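White Tops, Plain Edges: Fatima Khumalo on Fitting Out a Bench Room

14 November 2025

Fatima Khumalo plans furniture for workrooms where people sit at a table all day and do small, repetitive work with their hands. She trained as a joiner, moved into contract furniture at Reltholm, and now runs the fit-out side of the business. Her last large job was the ground floor at Trernance, a former print shop that was converted into shared bench rooms and handed over in February. We met in one of those rooms to talk about tabletops, chairs and cables.

Her first subject was the color of the tops. Clients often ask for wood grain or a mid-gray, she said, on the grounds that white shows dirt. "It does show dirt. That's an argument for it. If a screw or a scrap of tape is on the table, I want the person sitting there to see it without leaning in." The tops she prefers are a flat white with a very low sheen. Gloss white reflects the ceiling fixtures, and a person who sits facing the reflection will shift the chair a little at a time until they are working at an angle to the edge.

The finish at Trernance is one the company sells under the name Masham. Khumalo chose it after leaving two sample boards on a packing bench at the Gumede warehouse, where they were dragged across, wiped down and leaned on through a normal working season. One board came back with a dull patch along the front edge. The other, the Masham board, had marks from a knife but had kept an even surface. "Knife marks are a management problem. A dull patch is my problem."

She cleans sample boards with the same product the client's cleaners will use, at the strength they will use it. A finish that does well with mild soap can turn chalky under a stronger cleaner, and the client will have bought the stronger cleaner in bulk before anyone looks at the data sheet.

On edges she is brief. She does not like a thick rounded front, which takes up space and gives the forearm a soft slope to slide off. She specifies a small radius, the same on all sides, so that a table can be turned around when the front gets worn. The corners get a larger radius. "People walk into corners. They don't walk into edges."
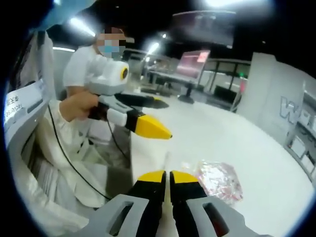 Depth is the dimension she argues over most. When two people sit across from each other, the middle of the table belongs to both of them, and each of them needs to reach it without lifting off the seat. A deep table looks generous on a plan. In use, the center becomes a shelf where things collect. Khumalo sets the depth by seating two people of different heights, asking each to put a cup down at the farthest comfortable point, and drawing a line on the top with a pencil. The depth that goes on the order is the one where the two lines overlap.

"I've had clients ask me for the formula," she said. "There's a table of reach values you can use, and I start from it. Then I do the pencil test, and I go with the pencil."

Chairs come after tables in her process, and she thinks many projects have that order backward. Her standard chair for this kind of room has a plain back and no arms. Armrests strike the underside of the top, and over a year they will chip it. They also catch clothing. Anyone in a lab coat or a long cardigan has fabric hanging at the sides, and a chair with arms gives that fabric something to hook on when the person stands. Where a client insists on arms, she asks for the kind that drop below the seat line, and she adds a hardwood strip under the table where they are likely to hit.

Coats were a larger item at Trernance than she had planned for. The rooms are kept cool in the morning and warm up by midday, so people take off a layer and need somewhere to put it. The original drawing had a row of hooks by the door. In practice the hooks were too far from the tables, and people kept their layers with them, over the lap or on the chair. Khumalo had a second set of hooks fixed to the wall behind each run of tables, at shoulder height for a seated person. "You can reach back and hang it up without getting out of the chair. Usage went up. It's not total. Some people like a coat on their knees and I have stopped designing against that."

The cable question took up the longest part of our talk. Khumalo divides cables into those that belong to the table and those that belong to the person. The first kind is simple: power runs in a tray under the top, fixed at intervals, with the outlet facing down so that liquid can't run into it. The second kind moves whenever the person moves, and no tray will hold it. Her rule is that a moving cable should leave the work area downward, close to the body, and should never cross the shared middle of the table. To allow for this she leaves the space below the front edge clear. There is no modesty panel and no drawer, and the tray sits well back toward the centerline.

She showed me the tray fixings, which are screwed into threaded inserts. Wood screws straight into the top would cost less, and would pull out the third time someone took the tray down. The inserts were an added line on the quote, and the client questioned it. She kept the line in and took out a decorative end panel to pay for it.

Labels are another small matter on which she has fixed views. Each table and chair carries an asset label, and she puts it where it can be read by a person standing in the aisle. On chairs that means the upper part of the back. On tables it means the underside of the short end, near the leg, where it will survive cleaning. The printed film has to be tested against the same cleaner as the top. At Trernance the first batch of chair labels curled at the corners in 20 days, and all of them were replaced with a thinner film on a stronger adhesive.

I asked what she would change if she were given the room again. She listed the floor first. It is a pale vinyl with a slight texture, and the texture holds dust from chair casters. She would also raise the light fixtures. They hang 30 inches lower than the ceiling allows, a leftover from the print shop layout, and a tall person at the end of a run has one close to the line of sight.

Then she went back to the tables. The legs at Trernance adjust in steps of an inch, set with a pin. She now thinks the step is too coarse for paired work. When one person at a table wants it slightly higher and the other slightly lower, a full inch leaves one of them uncomfortable. Reltholm has a leg with a screw adjuster that moves in small amounts, and she has fitted it to the tables in the end room as a trial. The adjuster is slower to set and needs a wrench, so the wrench hangs on a hook at the end of the run, on a short length of chain.

The remaining rooms will keep the pinned legs until the trial has run its course.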